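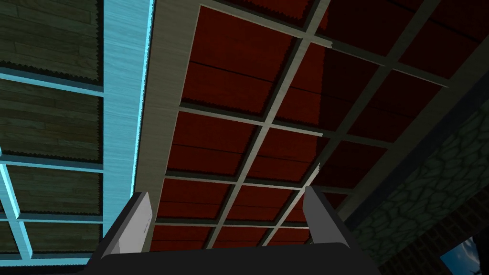 Sandamali Uddin wrote in to say I was completely wrong about soaking chickpeas, and that an overnight soak with a spoonful of baking soda beats anything I've tried so far. She's been making hers that way for years and says the skins practically slide off. So of course I had to do a whole new batch!

If you missed my July post, I've been trying to get my hummus as smooth as the one at Ranasinghe, the little lunch counter I won't shut up about. I'd been using canned chickpeas (lazy, I know) and blending them for ages, and it was fine, but it still had that slightly sandy thing going on.

Anyway, I did it Sandamali's way. I started with 200 grams of dried chickpeas, soaked them overnight, drained them and simmered them for just over 30 minutes until I could squash one between two fingers with no effort at all. A lot of the skins floated up and I skimmed those off. Then into the blender while still warm, with 70 grams of tahini, the juice of a lemon, 3 ice cubes and a bit of salt.

Oh my goodness. It was so fluffy – like frosting, almost. I ate a bowl of it standing at the counter and then had to make more for dinner.

My one complaint is that I put in too much garlic, and by the next morning it had taken over everything. Half a clove next time. I also want to try it with white beans, so if you've done that, tell me whether you bother soaking them with the baking soda too.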